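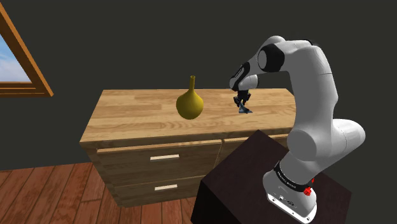
Chapter 2
Setting Up the Arm

The Trevaskis cell is used in every chapter of this book. It has one arm on a fixed pedestal, with a two-finger gripper and a wooden dresser as the work surface. Leen Nasrallah built the simulated version at Virnville, and the exercises start there.

Before any program is run, three things must be set: the position of the base, the height of the tabletop and the point midway between the fingertips. Kiri Tipoki's notes call this last one the tool point. An error of 2 mm in it will spoil a grasp on a small part.

2.1 Placing the base

Enter the distance from the centre of the base to the front edge of the dresser. In our cell it is 600 mm. Turn each joint by hand in the Jurent panel and check that the elbow stays clear of the wall. Save the pose as HOME. The vase stays on the tabletop throughout and is treated as an obstacle until section 2.4.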